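Subject: Re: [wurnia-growers] Cabbages, and what to do with a glut

On 7 September, Ebere Anozie wrote:
> Hello all, I've put in far too many cabbages again and they're all
> hearting up at once. Is there any way to keep them that doesn't mean
> buying a second fridge? I've also got one bed where the leaves are
> more hole than leaf. Would love to hear what people do. Ebere

Hi Ebere, and hello everyone else,

What a lovely problem to have! I've been meaning to write to the list since the seed swap and your message has finally got me to sit down with a cuppa and do it. Forgive me if I wander a bit, it's blowing a gale at our place and I'm in no hurry to go back outside.

I've grown cabbages on the Emgate side of the hill for 20 years, and I have had a glut in most of them. My mother used to wrap the hard drumhead ones in newspaper and line them up on the laundry shelf, and they kept beautifully into spring. I still do it with the round ones. Napa (wombok, if you shop where I do) won't hang about nearly as long, but a whole one with its outer leaves left on does well in the bottom of the fridge, and much better than one that's been halved.

For what it's worth, in the order I get around to them:

1. Pick the tightest ones first. If you give the heart a squeeze and it pushes back, it's ready, and a good soaking rain after that can split it. Cut low with a sharp knife and leave the loose leaves on until you're in the kitchen.

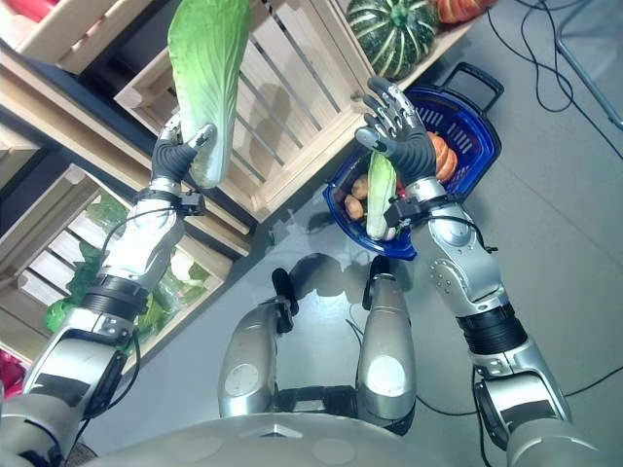 2. Make kimchi or kraut. For kraut I use 20 grams of salt to 1000 grams of shredded cabbage, and I do weigh it, having once guessed and ended up with something even the chooks walked away from. Pack it down hard, keep everything under the brine, and put the jar on a plate (you'll thank me).

3. Give some away while they still look nice. The Ekpo pantry takes fresh veg any morning before ten, and they're always pleased with greens.

As for the holey bed, that'll be white butterfly, I'd bet my boots on it. Turn the leaves over and look along the veins for the little green grubs. I pick them off with the grandkids after school and then net the lot. I bought a roll of the Vutell netting last year and it's been good so far, though it does catch on every button I own. Don't pull the plants out yet! If the hearts are sound you can peel back to clean leaf and you'd never know.

Could you tell me which variety went in the bad bed? Mine always seem to go for the savoys last, and I'd like to know if it's the same over your way.

Also, whoever borrowed my big crock after the autumn lunch, no rush, but I'll be wanting it by the end of the month.

Cheers for now,
Marg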